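Runach Grasp Planner
Grasp and approach planning software for two-finger grippers

Overview | Features | Requirements | Licensing | Downloads | Support

Runach is a grasp planning module from Revham. It takes a depth image or a point cloud, finds the part of the object you want to hold, and returns a ranked list of gripper poses with a collision-checked approach path for each one. It runs on an ordinary industrial PC and talks to the arm controller over Ethernet.

The software is meant for labs and small integrators who handle household goods, cookware, containers and other objects with knobs, handles and lids. You do not need a CAD model of the object. If you have one, Runach will use it to refine the final pose.

What it does

Part selection. Draw a box around the feature in the setup view, or pick a feature class from the list (knob, bar handle, rim, side handle, tab). Runach segments the feature and fits a simple shape to it. Feature classes can be renamed and new ones can be added from labeled scans.

Pose ranking. Candidates are scored on finger clearance, contact area, wrist reach and distance from joint limits. The weights are in a plain text file and can be changed while the planner is running. Up to 2000 candidates are scored per request. The limit can be lowered on slower machines.

Approach planning. Each pose is extended backward along the approach axis to a pre-grasp point. The path between the two is checked against the object, the table and any fixed obstacles in the cell file.

Working with lids and knobs

Lid knobs are a common request and they get their own planning mode. The knob is small compared with the rest of the object, and a polished metal lid gives poor depth readings. In lid mode Runach fits the knob first, then estimates the lid surface from the rim and treats it as a keep-out zone. Readings that fall below the estimated surface are dropped.

At the pre-grasp point the fingers are open over the knob and the approach axis runs straight down. The operator can step through the last part of the descent by hand from the pendant or let the planner run it at the speed set in the cell file. Finger opening is calculated from the fitted knob width plus a margin, which you set under Tooling > Clearance.

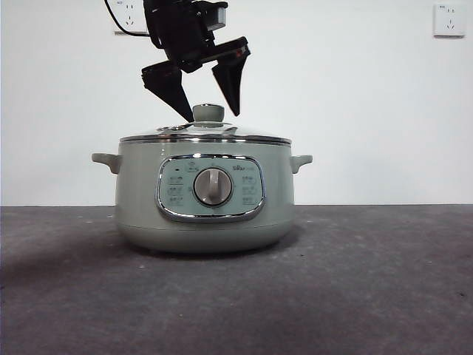 Cell setup

Setup is done in the Wetum editor, included with every license. You enter the table height, the gripper geometry and the camera position, then run the calibration routine. Walls and fixed equipment are added as boxes or planes. Cables are not modeled automatically. Add a keep-out box for any cable that hangs near the wrist.

Gripper files for common two-finger models are supplied. For custom fingers, import an STL file and mark the contact faces. Fingers of unequal length are supported, but each one has to be marked separately.

Requirements

64-bit Linux or Windows 10
16 GB memory, 32 GB recommended
2 free Ethernet ports
Depth camera with a supported driver (see Downloads)
Arm controller with an external motion interface

A graphics card is optional. Without one, segmentation takes roughly twice as long. Pose ranking is not affected.

Interfaces

C++ and Python libraries, plus a command line tool for batch runs on recorded scans. Results are returned as JSON or written to the log folder. Every request is logged with its input, weights and chosen pose, so a plan can be replayed later in the editor.

Known limits

Transparent lids are not supported in this release. Knobs that sit inside a recess may be rejected if the fingers cannot clear the edge. Runach plans the grasp only; force control during lifting is left to the arm controller.

Licensing

Licenses are sold per cell. Each one covers a runtime install and an editor install, with 2 years of updates. University labs can ask for a teaching license. Evaluation copies are full versions with a time limit, and settings files carry over when you buy.

Sales and integration in Austria and Switzerland are handled by Reisinger. Customers elsewhere can order from Revham directly.

Contact

Product questions: Balthasar Thaler
Integration and drivers: Urs Brunner

Page last updated June 10, 2020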